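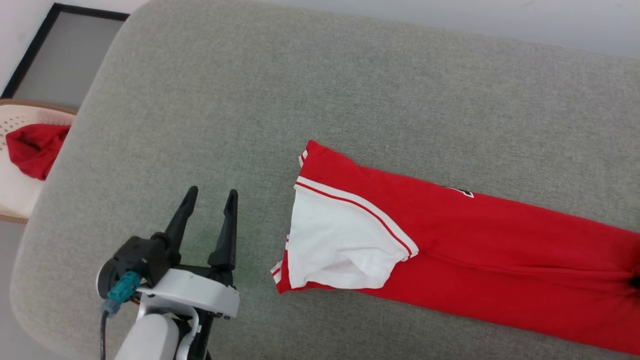
Gakstead Laundry Handling Group
Minutes of the Monday meeting, Ituldale workshop
Chair and notes: Dirk Buschmann

1. Minutes of last meeting
Agreed, with one fix: the spare finger set went to Mussa, and has now come back.

2. Gripper stall during jersey folding
Most of the meeting went on this one, and what a good discussion it was! At run 2,471 the gripper closed on a striped hem, pulled two layers in place of one, and stalled with the fingers shut. The arm kept moving for 10 seconds before the controller stopped it. The limit is meant to be two. No one was hurt and the garment was fine, but an arm moving on a stalled gripper is a safety fault and has been logged as one.

Mussa read through the log for us (great detective work). The stall signal was sent on time. The controller dropped it because the gripper cable had worked partly loose at the plug, and the restart wiped the first warning. Dirk pulled up 17 older logs and found the same short dropout in three of them, all on long reaches to the right.

There was some back and forth on whether soft furniture makes it worse. Gredden thinks the fingers press into the padding and load the wrist. Not settled — we all want to see the numbers.

Agreed:
Lost contact with the gripper now counts as a stop, with no retry.
Cable to get a strain relief before the arm is powered up again.
Runs on padded surfaces at half speed until item 2 is closed.

3. Emergency stop
Tested before the meeting and working. Gredden asked for a second button on the door side. Everyone liked this. Dirk to order.

4. Actions
Mussa: controller change, plus a test that pulls the plug on purpose.
Gredden: wrist load readings, hard table against cushion.
Dirk: strain relief, second button, fault report to the Gakstead office.

5. Any other business
Folding was going really well before the stall, and the sleeve work is the best we have had. Thanks to all.

Meeting closed after 45 minutes. Next one same time, same room.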